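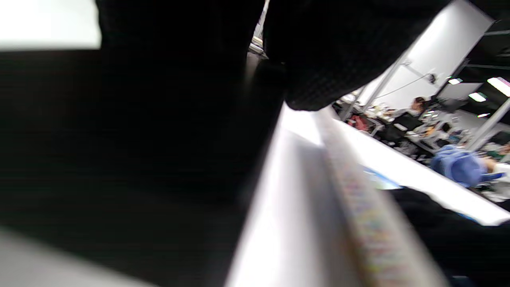

*Black sleeve, waffle or mesh weave, bench side.*

April 20, 2025

Sunday, so the building is quiet and I finally got through the scratch ticket batch from Kollport. Emiko Yoshida left me 400 of them in two shoeboxes with a note that said "have fun" (thanks, Emiko!). The question is still whether the coating on the Tivel game lets any of the print show through before you scratch it. A shop clerk in Bimton wrote in last August claiming he could pick winners under a desk lamp, and the lottery people want a yes or no from us before they reorder.

I did 163 today, all with the lamp held low from the left. I wrote down a guess for each one, win or lose, then scratched it and wrote the real answer next to it. My guesses were no better than tossing a coin, which is a bit embarrassing after a whole morning of squinting, but good news for the lottery! The one thing I did notice is a faint ridge along the bottom row on some tickets. It's there on losers too, so I think it's just the roller – the old Amano stock had the same thing.

Two tickets were stuck together and tore when I pulled them apart. I left them out and put the stubs in the envelope at the back of this book.

Biggest win was 500 dollars and no, I can't keep it. They're all void test tickets and they go back to Kollport with the count sheet, scratched or not, so please don't toss the dull ones.

For whoever is in next: start from the second shoebox, lamp on the right this time, and don't look at my guesses first. Emiko, can you ask if the clerk used a plain bulb or one of those bluish ones? His letter only says "bright." Also we're out of scraping blades and I ended up using my library card – it still scans, I think.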